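## Chapter 4: Lending the Robot Your Hands

Try telling a friend, over the phone, how to slide a memory module into its slot. How far should they tilt it? When should they stop pushing? You would soon want to reach down the line and do it yourself, and in this chapter you get to do very nearly that!

Showing a robot a task is called *demonstration*. You can take hold of the arm and move it by hand (Section 4.2), or drive it from a distance with a controller (Section 4.3). Either way the robot records where its joints were at each moment, and those records become the lesson it learns from.

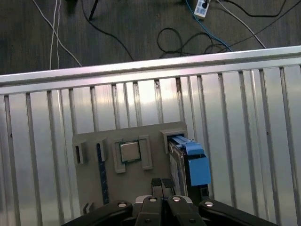

*Figure 4.1 The gripper at the Dokitz board, with a memory module, a processor and a hard drive in their holders.*

Our main example is the Dokitz board, a favourite of ours because computer parts are so wonderfully fussy. The processor has to sit squarely between its guides, while the drive in its blue caddy calls for a different grip altogether. Heikki Kallio recorded 200 demonstrations on this board for the Tullus project, and we shall work through 20 of them closely, pauses, wobbles and all.

Before reading on, pick up a pen with your eyes half closed and put its cap on. Notice how much you rely on touch. Keep that in mind when we come to Section 4.3, where the driver may feel nothing at all.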